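Contra el cajón perfecto

Marcelle Arnaud lleva meses defendiendo en su boletín que la verdura debe guardarse en recipientes impecables, y que un cajón rayado es un cajón sucio. Lo repite con tanta seguridad que en mi barrio ya hay quien ha tirado cajones enteros por unas cuantas marcas.

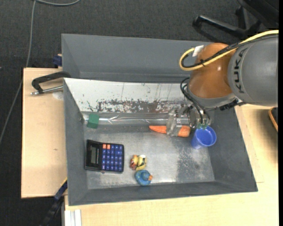 No me lo creo. Una zanahoria pasa la vida metida en tierra, llega al mercado a golpes y acaba en la olla o en la ensalada. Pedirle a su recipiente que parezca recién salido de la tienda me suena más a decoración que a higiene.

Conste que algo de razón hay en el argumento. Una superficie muy castigada cuesta más de limpiar, y cuando el recubrimiento se desprende a escamas lo sensato es cambiarlo. Pero entre eso y jubilar cualquier cosa con un arañazo hay un trecho enorme, y en ese trecho viven muy cómodos los vendedores. La casa Batell ofrece un juego de 4 cajas para raíces por 644 euros – sí, para raíces – con divisores y una tapa que, según el folleto, «respeta el ritmo de la hortaliza». No sé qué ritmo tiene una zanahoria. Tampoco sé quién se lo ha medido.

En abril le pregunté a Folasade Yusuf, que lleva casi 30 años vendiendo verdura en Udlow, con qué criterio retira un cajón. Me contestó que lo retira cuando se raja o cuando huele después de lavarlo. Le hablé de los arañazos y siguió pesando patatas.

Me interesa más lo que va dentro que el estado de las paredes. A las zanahorias se les quitan las hojas, se guardan en frío y se revisan a menudo, y la que se ablanda se aparta para caldo. Con eso las mías aguantan semanas en un cajón que compré de segunda mano en Linby por cinco euros y que ya venía bastante feo. Lo friego con agua caliente y un cepillo duro, lo dejo secar boca abajo y vuelve a su sitio debajo del fregadero.

Quizá alguien me enseñe un día pruebas serias de que una raya superficial estropea una cosecha. Las leeré con gusto. Hasta ahora lo único que me han enseñado son catálogos, y el último, de Brunet, traía las zanahorias atadas con un lazo.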